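From: Babar Jafri
To: flollside-growers
Date: 3 Mar 2026
Subject: Re: Egg prices and the Gesta plan

Parveen Chaudhry wrote:

> Gesta says members who sign up before May will get a fixed price per dozen for the whole year, and they take care of pickup and sorting. Huvside has already joined. I think we should say yes as a group while the offer is good. Smaller flocks would gain the most.

Parveen, thanks for typing this up. I read the offer twice and I'm less keen than you are.

A fixed price sounds nice until you look at what they can take off it. Page 4 lets them mark down any egg they call "off color or uneven." Who decides that? They do, at their end, after the truck has left your driveway. Anyone with mixed hens knows you get light brown and darker brown out of the same coop on the same morning. I don't see why a shopper should care, and I doubt many do.
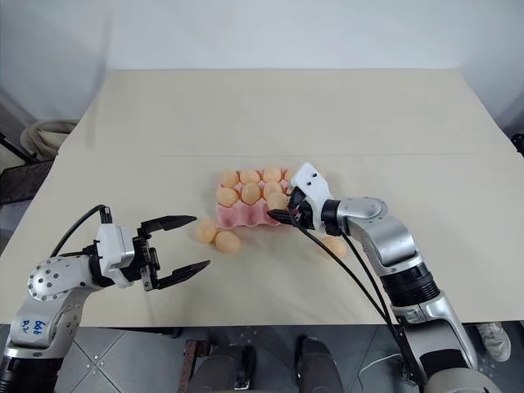
Adeleke wrote back to me off list that the color rule was hardly used on the farms over that way, and that the pickup fee hurt a lot more. It's $11 a stop, whether you hand over one tray or a truckload. That may be fine for Huvside. I'd like to see it worked out for a person with 46 hens in the dark end of winter.

Then there's the "average member gain" of $1,243 a year. Average of what? There's no flock size next to it and no word on feed, and it looks to me like the big farms are pulling it up. If Gesta has the real numbers, they can send them. I asked last week and got the same brochure again — nicer paper this time.

I'm not telling anyone to stay out. If you want to sign, sign. But I'd vote against doing it as a group until we have two things in writing: who grades the eggs, and whether we can leave before the year is up. Page 4 says one thing about leaving and the cover letter says another.

Does anybody still have the old co-op contract? Mine went out with the recycling.

Babar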